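Cable Sorter FAQ

What is this thing?

Two robot arms on an aluminum rail in our shared workshop, learning to put loose cables into bins by color. I've been at it since May, mostly Thursday nights.
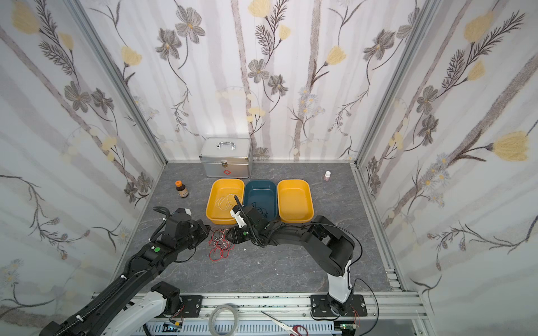 Red wire out front, bins behind it.

How big is the budget?

I told myself 2000 and went over it. The rail and brackets hurt more than I expected - price your bolts first!

Why cables?

Because they're awful. A block stays put when you grab it, but a cable drags its friends along (I love this and hate it). 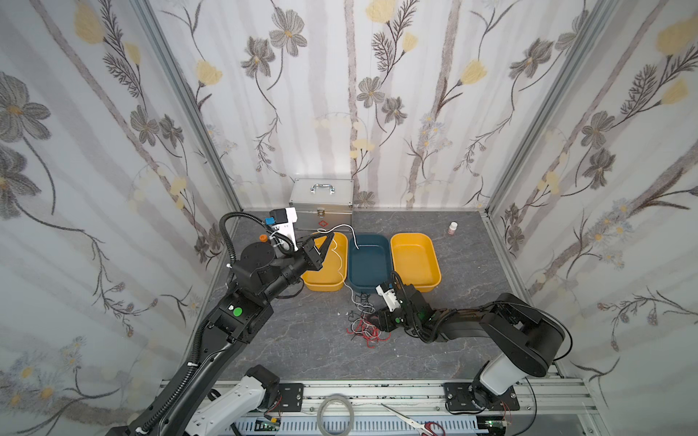
Danylo Semeniuk wrote in to ask whether stiffer wire would be easier, because his own arm keeps losing the thin stuff. Yes, much easier, Danylo! Start there and work down.

Do I need cameras on the wrists?

I'd say so. My overhead view misses whatever the gripper is hiding, and that's usually the part I care about.
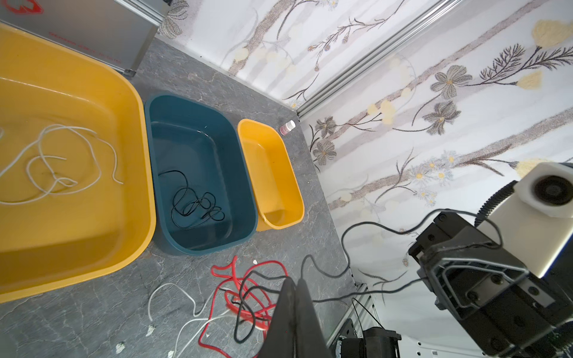 Wrist view of the three tubs.

How many practice runs does it take?

I had 260 before I trusted it with one color. The first 100 were mostly me learning to drive the arms, so don't panic.

Does each color get its own bin?

Yep, one each - white, black and red.
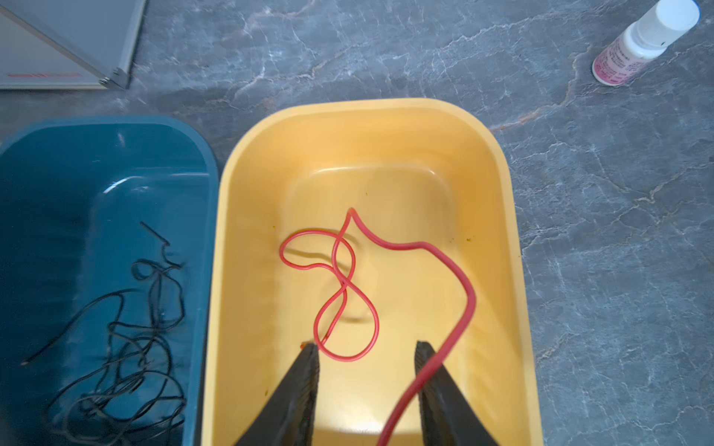 Red in yellow, black next door.

Can I get your bracket files?

Sure, all 11 of them. Ask for the Cindon folder.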